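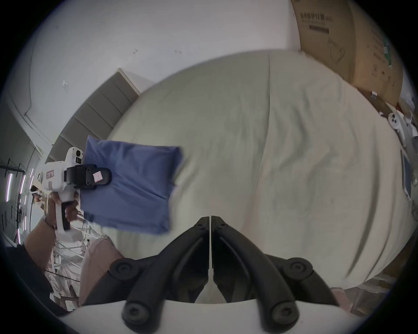

Duarte reckons a bed should be made before anything gets folded on it, on the grounds that you can't judge a straight edge against a crooked sheet. He said so twice, from the doorway, and then went for coffee. So the sheet is still rumpled and I have stopped looking at it.

31/03/2022 - folding notes, bedroom corner

Cloth of the day is the blue one. Plan was to settle, once and for all, where folding ought to happen, as we have been arguing about it since September and the linen guide still has a blank page where the answer goes.

The bed. Plenty of room, no complaints there. Trouble is the give. You press a crease and the mattress presses back, so the fold ends up soft at the edges and a bit fat in the middle. Every wrinkle in the sheet also wants to join in. Smoothing the sheet first helps for one fold, then you lean on it and it all comes back. Up by the headboard is slightly flatter, but my back has asked me not to do 80 of them there.

The flat surface with the green sheet over it. Dull, firm, good. Pale green under blue is easy on the eyes, and I can see at once if a corner has wandered. The sheet creeps if you drag the cloth over it. Lift, don't drag. I have written this down before (page 7) and ignored it before.

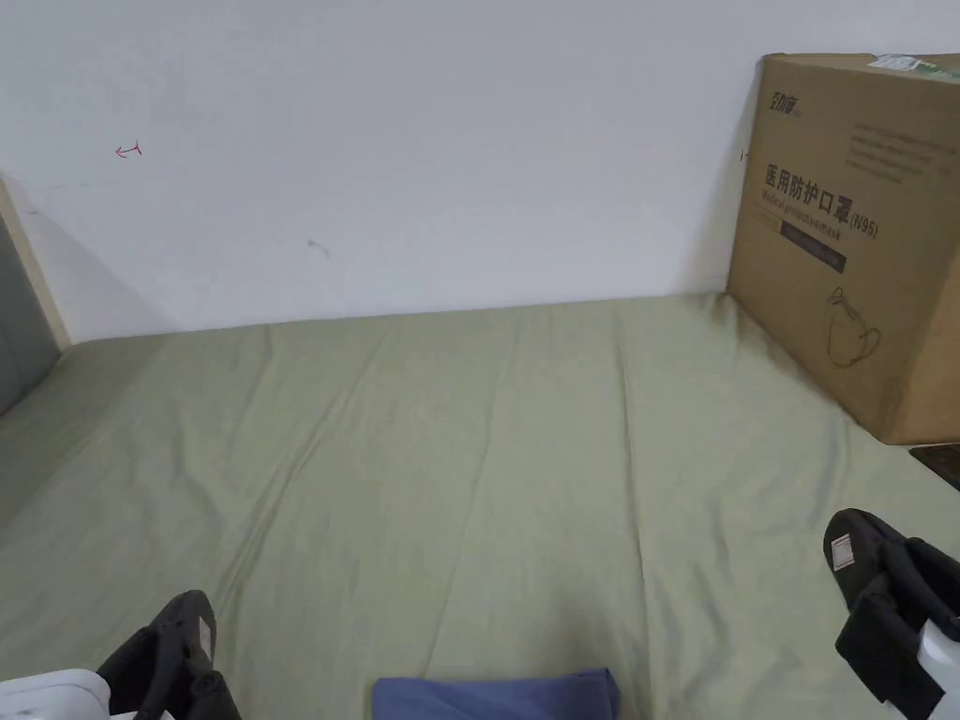

Rodrigo asked whether the cardboard box could simply live on the floor, and whether anyone had thought of the floor as a place where things might go. A fair point, though the floor by the bed has its own troubles, chiefly bags and white sheets. The box stays for now. Folding goes on the clear side.

Also agreed, more or less:

- Halves, then halves again. Thirds look smarter but only one of us can do them, and he is on holiday next week.
- Press from the middle outwards with the flat of the hand.
- If it looks wrong after 2 goes, shake it out and start over. Do not "adjust".
- Finished cloths don't go back on the bed. They get sat on.

Still to sort: the Faswood order. We asked for cloths and were offered 300, which is a lot of blue. Duarte wants to try Suten for a smaller pack. I said I'd ring them and will probably email.

Bags by the bed need going through before tomorrow. My turn, according to the list, which I wrote.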